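Nesma Helmy
Thread
5 min read
Last updated in April

I run the customer side of a small chain of coffee counters called Livau. Four shops, all within a bus ride of each other. We closed our old loyalty card scheme in the winter and opened a new one, and several other small café owners have asked me how it went. Posting it in one thread so I can point people to it.

The old scheme was paper. Buy nine drinks, get the tenth free. It worked well enough for years. The trouble was that each shop had its own stamp, and the Erkmont shop wouldn't honour cards stamped at Bajwa Road, because the two managers had once fallen out over who paid for the free drinks.

Customers didn't know or care about that. To them it was one company with one sign over the door. I had complaints every week from people who had been turned away with a full card in their hand.

So the first decision had nothing to do with apps. We agreed that head office pays for every free drink, wherever it is claimed. The shop gets credited the full price. It took one meeting and it fixed most of the arguments. If you have more than one branch and do nothing else, do this.

After that we looked at suppliers. We talked to a few and went with Clonent. They do a points system that sits on top of the till, and customers can use a phone number or a plastic card. I wanted the plastic card kept. A fair number of our regulars don't want to get a phone out to buy a tea.

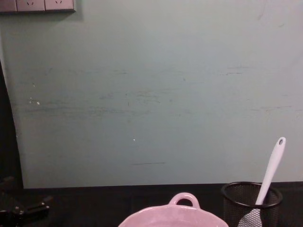 The points work like this. You get 5 points for each pound you spend, and a hot drink costs 250 points. That comes to fifty pounds of spending for a free drink, which is meaner than the old paper card if you only ever buy the cheapest coffee. I knew that when I signed it off and I still think it was a mistake.

What we did in the second month was add a small reward lower down. For 100 points you can have a syrup, an extra shot or oat milk at no charge. It costs us pennies. People who had never claimed anything started claiming that, and then they kept an eye on their balance.

I'd start with the small reward next time and set the free drink lower as well. We are looking at 200 points for the summer. I have to get that past the owners first.

Moving people over from paper was the hard part. We said any old card, from any shop, with any number of stamps, could be swapped for points until the end of the changeover. Twenty points a stamp. Staff did it at the till.

We swapped 1704 cards. I had budgeted for far fewer. People had them in coat pockets, gloveboxes and kitchen drawers. One man at Erkmont brought in 82 of them with an elastic band round them, most with one or two stamps, and we honoured the lot.

A couple of the shift leads thought we should have put a cap on it. I don't agree. We printed the cards, we stamped them, and we never put a date on them. If you don't want to pay out on something, don't hand it across the counter in the first place.

Doing the swap at the till was wrong, though. It held up the morning queue badly. By the second week the Bajwa Road shop had moved it to a side table after 10 am, with one person and a tablet, and the other shops copied them. Plan for that from the start if you can spare the staff.

A few people have asked about card fraud. We had a little. Someone had bought a stamp that looked close to ours and filled in a stack of cards. The ink was a different blue. We refused those and left it there.

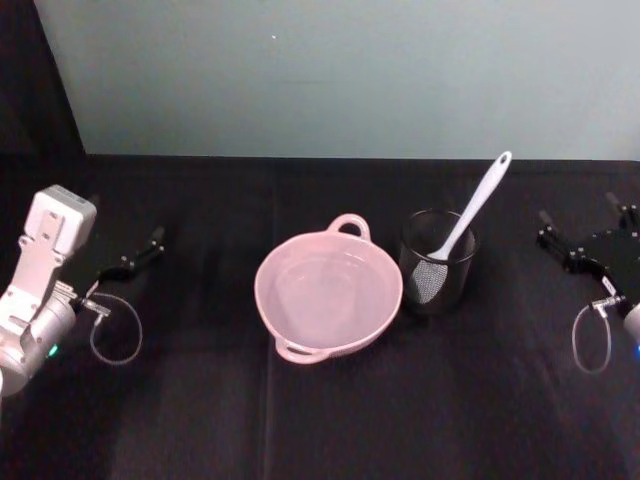 Staff training. Clonent sent a video and a long PDF. Nearly everyone skipped the PDF. What helped was one page taped beside the till with the things people got stuck on: how to look up a customer by number, how to undo points after a refund, what to say when the system is down.

The system has been down twice. Both times the tills kept working and only the points stopped. We wrote names, phone numbers and totals on a pad and added them by hand that evening. Keep a pad by every till.

Data. We ask for a phone number and a first name. Birthday is optional, and you get a free cake slice if you give it. We don't ask for an address or an email. The supplier's form had all of those switched on by default and I had to ask for them to be taken off. Check yours before you launch, and have your privacy notice printed and on the counter.

Messages. I send one text a month. I tried two in the first month and the number of people opting out went up sharply, so I stopped. The text says what your balance is and what you could have for it. I don't put offers in it.

Points expire after a year without a visit. I'd have liked no expiry at all, but the accountant wants to be able to clear old balances off the books, and that's fair enough. We text people a month before it happens. One purchase of any size resets the year.

Did it bring in more money? I can't tell you yet. The members who use it come in more often than they did at the start, but they may be the sort of people who would have come anyway. I want a full year before I say anything firm. Complaints about cards have stopped, and I can say that much.

On cost: we pay a flat monthly fee per shop and nothing per transaction. I was offered a cheaper fee with a small charge on each sale and turned it down, as our average sale is low. Work it out on your own figures before you sign. Ask how you get your customer list out if you leave, too, and get the answer in writing.

Someone has asked whether we'd sell gift cards through the same system. Yes, later in the year, once the new tills are in at Erkmont. I'll add to this thread when that's done.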